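Wire basket

A wire basket is an open container formed from metal wire that has been bent, woven or welded into a grid. It is used in homes, offices, shops and kitchens to hold small or light goods where air flow, low weight and a clear view of the contents are of value. The term covers a wide range of forms, from deep bins carried by hand to shallow trays kept on a desk or shelf. Baskets with a fine grid are commonly called mesh baskets, although usage varies from one supplier to another.

Construction

Most wire baskets are made of mild steel, with stainless steel preferred where the basket will meet water or food. Wires are laid across one another at right angles and joined by resistance welding at each crossing. The flat grid is then cut and folded to form the floor and sides. A thicker wire or a rolled strip is fixed around the top to form the rim, which gives the basket most of its stiffness and covers the cut ends of the mesh.

In woven mesh the wires pass over and under each other before they are fixed. Woven baskets bend more easily than welded ones and are generally kept for lighter loads.

Finishes include powder coating, chrome plating, zinc plating and vinyl dip. Black and white powder coats are the most common in household goods. A vinyl coat is softer and protects glassware and painted shelves, but it may split at the corners after long use and allow rust to form beneath it.

Forms

Rectangular baskets are the most common, as they fit closely together on shelves and in drawers. Round and oval forms are used for fruit, bread and waste paper. Sides may be straight or tapered; tapered baskets can be nested when empty, while straight-sided baskets hold more for the same shelf space.
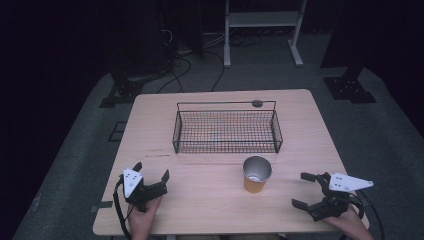

The rim is the part of a wire basket that varies most in design. It may be level on all four sides, lowered at the front for easier reach, or raised at the back as a stop for the contents. Handles, label holders and hooks are usually fixed to it, as it is the strongest part of the frame. A rectangular black mesh basket may have a slightly taller rim along one side, with a small dark round knob attached to the top near one end. The grid of the floor is a second point of difference between models. An open grid leaves the surface underneath in view and lets crumbs and dust fall through, and baskets of this kind are often placed on a tray or liner when used for food.

Household use

In the home, wire baskets are used to sort pantry goods, cleaning supplies, mail and bathroom items. They are often placed on open tables and counters — particularly in rooms with few drawers — to keep cups, napkins and utensils in one place. Paper cups may be stored in them upright or stacked on their sides. Thin items such as pens and straws can slip through a wide grid and are better kept in a fine mesh or a lined basket.

Local manufacture

The Derel works at Gestthorpe produced welded wire baskets for shops and laundries, and later for the home. Its first household range consisted of four rectangular sizes, all with a black finish. The Tekin pattern, introduced in August of the following year, added a raised back rim and was sold singly or in sets of 2. The Wumia tray, a shallow form meant for desks, followed. A trade list dated 3 Oct 2020 records 176 basket patterns from the works, of which ten were still in regular production.

Care

Coated baskets are cleaned with warm water and a mild soap, then dried with a soft cloth. Steel wool and rough pads scratch the finish and should be avoided. Dust gathers mainly at the wire crossings and can be removed with a soft brush. Bent wires can often be straightened by hand, but a broken weld leaves a sharp end that should be covered or filed smooth before the basket is used again.

See also: Dish rack; Letter tray; Shelf liner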